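# Chocolate eggs in gift baskets – how do you stop the bags sliding about?

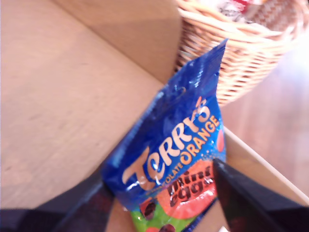 I'm making up baskets for our street's spring raffle and the sweets are the part I can't get right. The baskets are plain woven wicker, bought as a job lot from a shop called Jevholm, and they're deeper than I expected. Most of what's going in is bagged, like the Terry's Chocolate Orange mini eggs in the blue bag, and that crinkly plastic slides on everything. I stand a bag up at the back, put a jar in front of it, carry the basket to the car and the bag has slumped to the bottom with the name facing down.

I've tried shredded paper and it helped a bit, but I went through 200 grams of it on one basket. There are 22 baskets to do, so that gets expensive. I'd also like to avoid taping things to the wicker because people keep the baskets.

Two other things while I'm here. Should the bags go in first or last? And is it all right to pack chocolate a week ahead if the baskets are sitting in a spare room? It gets the afternoon sun but I can close the blinds.

Posted May 17, 2018

---

**Qusai Abou Jaoude**

Don't fill the whole basket with shred. Scrunch up newspaper or brown packing paper and fill the bottom half with that, packed down firmly, then put a thin layer of the nice shred on top. A good handful per basket is plenty. I did 8 hampers last December and used less than one packet of shred for the lot.

For the slippery bags, put a strip of corrugated cardboard behind each one. Cut it a little narrower and shorter than the bag so it doesn't show. One small piece of double-sided tape between the bag and the card, nothing on the basket. Push the bottom of the card down into the newspaper and it will stay up. Before you do that, lay the bag flat and shake the eggs down so they sit evenly, otherwise it leans to one side.

Order is heavy things first (jars, tins, anything in glass), then boxes, then bags last. Bags at the back if they're tall, tucked in at the front if they're small. Keep the printed side forward and check it from the height people will be looking from. On a raffle table that's usually from above, so lean the bags back slightly.

If you're wrapping in cellophane, pull it tight and tie it before you move the basket anywhere. That does half the work.

---

**marg_904**

just use tissue paper, its cheaper. two sheets per basket scrunched up. never had a problem

---

**Kevser Tatlı**

I agree with most of what Qusai wrote, though I'd skip the tape and use a bamboo skewer with the sharp end snipped off. Thread it through the weave on the inside of the basket, low down, and sit the bag behind it. It comes out later with no mark. Tissue is fine on its own for light things but it goes flat under jars.

About the spare room – I wouldn't. Closed blinds still let a room warm up, and chocolate that has softened and set again can get a whitish colour on it. It's safe to eat but it doesn't look good as a prize. Pack everything else a week ahead, leave a gap for the chocolate, and keep the bags in a cool cupboard. Dropping them in the night before takes a couple of minutes a basket.

Check the best-before dates while you have them out, too.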